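Plememness gets a second chance, keeps the name

2022-02-22

By Geetha Rao

Zirik, the two-room studio behind the turn-based trading game Plememness, says the game will return to sale in May, four years after it was pulled from stores and three years after most people stopped asking where it went.

For those who missed it the first time, and the sales figures suggest you did, Plememness puts you in charge of a failing salt company on a chain of islands where everyone owes everyone else money. You buy boats, bribe harbor masters and marry your children off to the families of your creditors. There are also sea battles, which the studio's founder, Harish Sastry, has described as "a mistake, but a mistake we finished."

The original release sold 1,804 copies. It vanished when its publisher, Tallar, shut down and took the rights along with it into a long and very quiet liquidation. Zirik bought them back last fall for a sum Sastry won't give, except to say that it was less than he paid for his scooter and that he would like it known it's a good scooter.

The new version has redrawn maps, a tutorial that explains debt before you are in it, and 11 new islands. The sea battles can be skipped. Players who skip one are told the result by letter, and the letter arrives late if the weather is bad. The rival merchants have been taught to hold a grudge across generations, so a cheap trick played on a grandfather in the first hour may come back around the tenth, usually in the form of a lawsuit over barrels.

The dialog has been given a scrub as well. Vignesh Chowdary, who wrote the original script over one summer and has regretted parts of it ever since, went back through all of it and cut the parrot. A parrot option will be offered in the settings menu. "People wrote in," he said.

Tallar used to list the game as an "economic romance," which pulled in a crowd that wanted one of those things and left angry about the other. Zirik is selling it this time as a strategy game with weddings.

Then there is the question of the title. Plememness means nothing in any language the studio has checked. It began as a typing error in an early design document, went onto a placeholder logo, and was still there when the discs were pressed. Sastry says he had offers of help from two marketing people, one of whom proposed Salt Lords and the other Salt Lords Online, for a game with no online play. He thanked them both. His view is that a name people can't spell is at least a name they have to think about, and that anyone who types it into a search box gets only his game back, along with the occasional request to check the spelling.

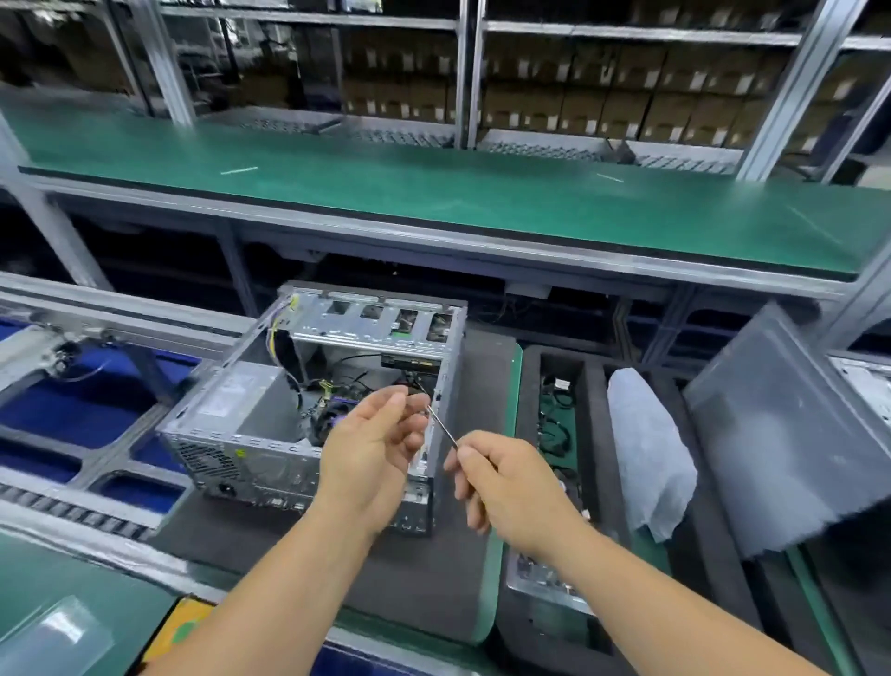 System requirements are gentle. The studio says the game runs on just about any desktop with a working graphics card and will tolerate some that have neither the youth nor the memory for it. A long-standing bug that froze the game whenever a player owned exactly 378 boats has been fixed. Muthu Rodrigues, the programmer who tracked it down, said the cause was "embarrassing" and went back to his lunch.

Old saves will work, up to a point. The game will open them, but the extra islands have to go somewhere, and players may find that a reliable shipping lane now has a mountain in it. Zirik recommends starting over. It also recommends keeping the old save, for sentimental reasons.

Owners of the first release get the new one free if they can produce proof of purchase. A photo of the disc will do. Muthu Pisharody, who runs the fan forum Kamath and has been hosting the only working patch on it for years, says he has already heard from more original owners than there were original copies. He was planning to raise this with the studio but has decided to let them enjoy the week.

A price has not been set. Sastry is also talking about a sequel, set on the same islands a century later, when the salt has run out. It has a title already. He won't share it yet, though he did say that this one was typed on purpose.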